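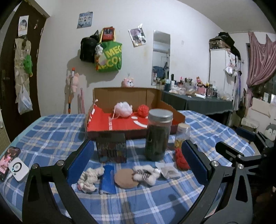
Scrunchies on the plaid cloth, the knitted one at left

Is it worth paying more for "color safe" yarn for craft fair scrunchies?

I have a table at the Bodham spring fair in May and want to sell knitted hair ties. The Gremetti shop wants nearly double for yarn with a color safe label. The woman at the counter swore cheap red will bleed all over people's pillowcases. Is that real or a sales line? I need enough for 90 pieces and would like to have some profit left.
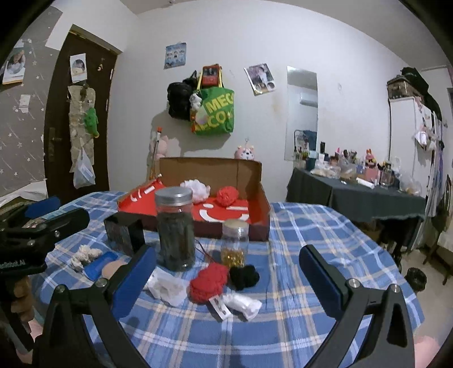 Work table with the red yarn out

Answer 1
Sales line, mostly. "Color safe" doesn't mean a thing unless the label says who tested it and how. I bought Vunden yarn for years with no label like that and only had trouble with one dark red. Wet a strand, press it in a white paper towel, leave it overnight. If the towel is clean, buy the cheap stuff. I'd worry more about whether you can sell 90 of anything at Bodham. I took 300 bookmarks one year and still have most of them.

Answer 2
always buy the good yarn, you get what you pay for

Answer 3
I don't agree that you get what you pay for, I've had pricey wool run like a cheap T-shirt. But the paper towel test in Answer 1 is too easy. Cold water won't show you much. Use warm water with a drop of shampoo, because that's what a hair tie meets in real life, and test every color and every dye lot. Two balls with the same name can act differently. Acrylic gives me less trouble than cotton in the reds, though I wouldn't swear to it for every brand.

Also ask the shop if they'll take back unopened balls. Mine said yes on the phone and no on Friday when I showed up with 4 of them.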